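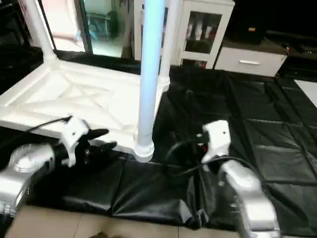
Two arms, one white plastic frame, black mat.

ok so the engagement party. Still thinking about it at 1am so I'm writing it down.

Parveen's aunt got up during dinner and asked, loud, why the groom's side only brought 3 trays of sweets. With his mother sitting right there! Danish went red. I pretended to look for my shoe.

Then the seating. Don't get me started on the seating. Zubaida had moved my name card next to my ex's cousin, "so you two can catch up." We did not catch up.
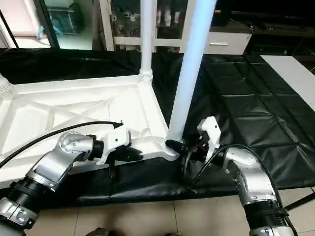 White gripper on the white pole.

What gets me is that everybody apologized to the aunt. To HER. I even brought her tea. Why do we do that?? Parveen spent months on this party and she was crying in the hallway by the time the cake came out.

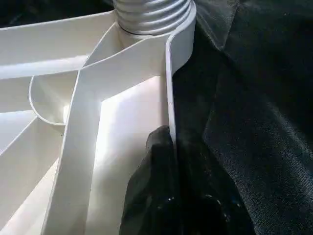 Anyway I called her this morning. She wants a tiny wedding now, January, parents and siblings only. Her mom hasn't been told yet so if your reading this and your related to me, shh.

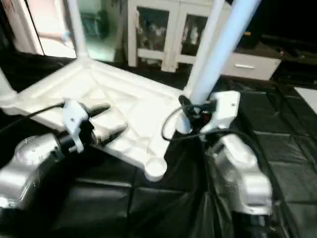 I said do it. I'd be off the guest list too and I'm fine with that, mostly. More later, have to find a dress I can retrun.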